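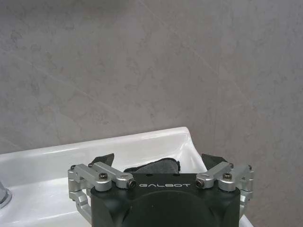
Cleaning and rehanging the Savolainen print

2/15/19

I finally took the Savolainen off the hallway wall this week. It's a color woodcut of a ferry landing in snow, number 24 in the edition, signed in pencil on the lower right margin. I bought it at a small sale in Clodholm when I was still renting, and it had been in the same cheap frame ever since.

The reason for taking it down was a brown line along the edge of the mat opening. I had noticed it last winter and put it off. Once the backing was off I could see that the mat was ordinary pulp board, and the acid in it had started to mark the paper. The stain is 4 millimeters wide at the worst spot, on the left, and it stays in the margin. The printed area is fine. The blues are still strong, and the snow is bare paper, so there is nothing there to fade.

There was also tape. Two strips of it, on the back at the top corners. One came away by itself because the adhesive had dried out. The other I left alone and took to Boris Todorova, who has a paper bench above the frame shop on Rillen Street. He softened the tape with a little heat and lifted it with a thin spatula. He does not recommend washing this print. The red in the ferry's flag bled slightly when he touched it with a damp swab, and he thinks the stain is easier to live with than a pink margin. I agree with him.

On the back, under where the tape had been, is a pencil note that I had never seen: "697" and then a word that could be "Brivard". Brivard was the dealer who handled Savolainen's early prints, so it may be a stock number. I have written to the daughter, who still has some of the old ledgers. She is away until March.

The new mat is cotton rag, with a wider opening so the whole signature shows. Boris hinged it with Japanese paper and wheat paste, top edge only. I paid extra for UV glass - it costs more than the frame, but the hallway gets sun in the afternoon.

It went back up last night, on the other side of the hall and a bit lower than before. The old nail hole still needs filling. I have seven more prints in the same kind of mat, and the two etchings from the bedroom are next.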